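3.2 Regeln für die Annotation simulierter Greifepisoden

Die Regeln in diesem Abschnitt sind aus der Arbeit am Datensatz Muli entstanden. In der ersten Fassung gab es nur eine kurze Anleitung, und die fünf Annotatoren haben die gleiche Episode oft verschieden geschnitten. Besonders der Übergang zwischen Annähern und Greifen wurde uneinheitlich gesetzt. Wir haben deshalb im Juli eine zweite Fassung geschrieben, die für alle 1.080 Episoden verbindlich ist. Der Entwurf stammt von Simiyu und Poduval, die Prüfung hat Laizer übernommen.

Regel 1 betrifft die Phasengrenze. Eine Greifphase beginnt mit dem ersten Bild, in welchem mindestens zwei Finger das Objekt berühren, und sie endet, wenn kein Finger mehr Kontakt hat. Der Kontakt wird aus dem Protokoll des Simulators gelesen und nicht nach dem Augenschein bestimmt. Bei verformbaren oder unregelmäßigen Objekten weichen die beiden Verfahren deutlich voneinander ab.

Regel 2 betrifft die Richtung der Handlung. Ein einzelnes Bild wie in Abb. 4 erlaubt keine Aussage, ob das Objekt in den Karton gelegt oder aus ihm genommen wird. Der Annotator darf die Bezeichnung «Ablegen» oder «Entnehmen» daher nur vergeben, wenn er die ganze Episode gesehen hat. Wird nur ein Ausschnitt vorgelegt, so lautet die Bezeichnung «Halten».

Regel 3 gilt für zweiarmige Anordnungen. Jeder Arm bekommt eine eigene Spur, auch wenn er während der Episode kein Objekt hält. In der alten Fassung wurde der zweite Arm häufig weggelassen, und bei 692 Episoden mussten wir die Spur nachträglich ergänzen. Die Nähe eines Greifers zu einem Gegenstand ist kein Grund, eine Absicht einzutragen.

Regel 4 betrifft verdeckte Gegenstände. Was durch Hand oder Handgelenk teilweise verdeckt ist, wird trotzdem benannt, sofern der sichtbare Teil dafür ausreicht. Andernfalls wird die Klasse «unbestimmt» verwendet. Eine Ergänzung aus der Szenendatei ist nicht zulässig, denn das trainierte Modell hat diese Datei später auch nicht zur Verfügung.

Für die Kontrolle wurden über 400 Episoden von zwei Personen unabhängig bearbeitet. Abweichungen bei der Phasengrenze hat Mussa entschieden, Abweichungen bei den Objektklassen Sampaio. Jede Entscheidung wurde mit kurzer Begründung im Protokoll festgehalten.

Abb. 4: Zweiarmige Episode in der Simulation. Der rechte Greifer hält ein Croissant an der vorderen rechten Ecke des offenen Kartons, der linke befindet sich über dem Teller.

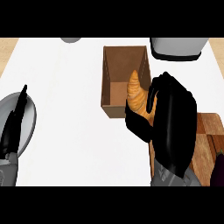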